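Robot arm at our packing site – what happens to the hand packers?

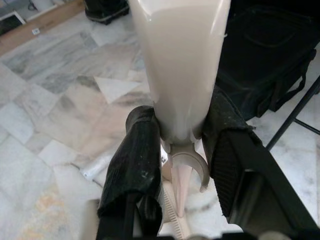 Ravimar put an arm in at Fomerstead in November and there are 12 of us on the packing side. I now spend most of my shift watching its grip. The ribbed pad on the right finger is already fraying along the top. Has anyone else's job changed like this, and did the pay follow?

Fuvetti_nights
Same at ours. Fewer sore wrists, more standing about. Pay stayed put for 13 months, then we got a new grade. Ask for the duties in writing.

saavedra2
Tape wears out too. Keep spares.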